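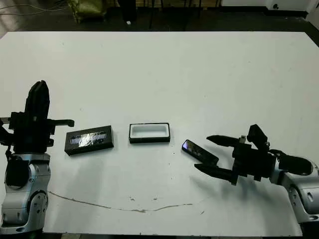 Pre-Run Safety and Inspection Checklist, Station 8: Phone Boxing Task

Project Hallon, two-arm packing study
Revised October 15, 2024

Scope

This checklist is for the two-arm station where the right arm puts a phone into an open tray and the left arm works on the closed box. We use it before each block of trials, when we compare the Imrie policy (learned from demonstrations) with the Durnitz baseline (scripted waypoints with force limit). Please write a comment at every item which is not plain OK. A short comment is enough, but an empty field makes trouble later when we read the results.

The September block had 119 trials with Imrie and 119 with Durnitz. Comments below which refer to "the last block" mean this one.

Section A. Table and surroundings

A1. Table top is wiped and has no loose parts on it.
Result: OK with comment
Comment: The brownish-gray line in the near half of the table is still there. I passed a fingernail over it and do not feel a step, so the objects will not catch on it. The small dark specks near the middle, below the tray, should be wiped again before the first trial. If they do not come off, leave them and write it here.

A2. Floor behind the table is free for walking.
Result: Not OK
Comment: Thin cables are lying on the floor beyond the far side of the table, and an olive-green bag is next to them. The bag must go to the shelf. The cables must be put under the cable cover. I ask that this is done before power on, also when the block is short.

A3. Light over the table is on and does not blink.
Result: OK with comment
Comment: The label on the lid of the closed box gives a strong reflection. The phone screen reflects too, in bluish purple. Imrie uses camera images only, so please do not move the lamp between the two methods. In the last block the lamp was moved one time and we had to repeat 12 trials.

Section B. Arms and grippers

B1. Emergency stop is pressed and released, both arms react.
Result: OK
Comment: Tested from the operator chair and from the door side.

B2. Joint caps of both arms are seated, no gap is visible.
Result: OK

B3. Cable at the left gripper has enough slack for the full range of the wrist.
Result: OK with comment
Comment: The cable goes down along the left side of the gripper to the silver housing. At full wrist turn it becomes nearly tight. I made a slow turn by hand guiding and it did not pull on the connector. Check again after each gripper change.

B4. Finger screws are tight, left and right.
Result: OK
Comment: One screw on the right gripper needed a quarter turn. Nothing was loose on the left.

B5. The short bracket on the left gripper does not touch the table or the box at the start pose.
Result: OK with comment
Comment: The hooked tip stops close over the closed box, a little to its left. This is the intended pose for Imrie. For Durnitz the start pose is higher, because the script goes down in a straight line. Do not copy the start pose from one method to the other — the height is stored separately.

B6. Right fingers hold the phone without sliding when the arm stands still.
Result: OK
Comment: Held for one minute at the start pose. No movement against the lower finger. The force limit is the same for both methods and must stay the same.

Section C. Objects

C1. All three objects are present and in order from left to right: closed box, open tray, phone.
Result: OK
Comment: The closed box may be set at a slight angle. This is part of the protocol and should not be corrected by hand.

C2. Tray is empty and the white lining is complete.
Result: OK
Comment: Look into the corners of the recess. In the last block a piece of lining was lifted at one corner and the phone stopped on it. We counted these trials as failures at first, then we removed them for both methods. It is better to find the damage before the trial.

C3. Phone is switched to the test profile, vibration off, no alarm set.
Result: OK
Comment: An alarm during insertion disturbs the force reading at the wrist. Please check also the calendar reminders.

C4. Phone surface is dry and has no finger grease on the long sides.
Result: OK
Comment: Clean with the dry cloth only. The liquid cleaner makes the sides too smooth, and then the grip is different from the demonstrations.

C5. Tray does not slide when it is pushed lightly with one finger.
Result: Not OK
Comment: It slides. This was already so in the last block and we accepted it, but I want to open the question again. When the phone comes down with a tilt, its lower end pushes the tray away. Durnitz does not see this and continues to the old position. Imrie often follows the tray, and a part of its advantage comes from here. If we fix the tray, the comparison will measure insertion only. If we leave it free, it measures insertion and following together. Both are allowed, but the report must say which one. Until it is decided: leave the tray free, as before.

Section D. Recording and reset

D1. Head camera and wrist force are recorded with the same clock.
Result: OK
Comment: Difference was 8 milliseconds on the start signal. The limit in our protocol is 12.

D2. Free space on the recording disk is enough for the full block.
Result: OK
Comment: 279 GB free. The Filier tool shows the value one minute late, so wait before you write it down.

D3. Trial order is taken from the list and not chosen at the station.
Result: OK
Comment: The list mixes both methods. If a trial is stopped, write "stopped" and go to the next line. Do not repeat it directly, also when the reason is clear.

D4. Reset is done with the arms paused and the hands come in from the front side.
Result: OK with comment
Comment: Pause is shown on the operator screen. Wait for the sign before you reach between the grippers. The fingers are long and the free space around the tray is small — a hand can be pinched also at low speed.

Open points before release

A2: remove bag, cover the cables. Must be closed before power on.
C5: tray free or fixed. Does not block the run, must be named in the report.
A1: wipe the specks, then confirm here.

Station status: hold until A2 is closed. After that the block may start with the first line of the trial list.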